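Let Small Games Stay Small
Perihan Uysal
2020-09-15

I finished Toprak again over the weekend, my fourth time through, and I still love that grumpy little harbor town so much that I could draw you the map from memory (badly, but I could do it). It has one street, a lighthouse, a bakery that opens at odd hours and 30 people who all seem to know something about you. So you would think I'd be thrilled about the sequel. Moltora has been dropping hints about Brulum for months now, and every hint is about size. Seven islands! A coastline you can sail around! A cast of 249 characters, each with a daily routine!

I'm happy for them, I really am. A studio that nearly closed after its first game deserves a big budget and a nice office. But I keep thinking about the baker. I knew when she went home, what she hummed on rainy days and which neighbor she was avoiding, and I knew it because there was so little else to look at. Put her in a crowd that big and I'd walk right past her on my way to a quest marker.

We've been here before with Greleck. The first one fit in an evening or two and people still write about its ending. The second took me around 4 months of picking up the controller and putting it down again, and I couldn't tell you the name of a single person I met in it, apart from the horse.

Maybe Moltora will prove me wrong in November, when they've promised to show the thing running. I'd be delighted! I'll be on the couch with my tea, ready to take every word of this back. But if anyone over there is still deciding how many islands to build, I would be perfectly content with one, as long as the bakery is on it.
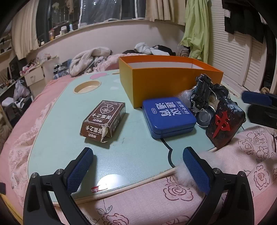
A mint-green lap table with a cup holder and a pink heart.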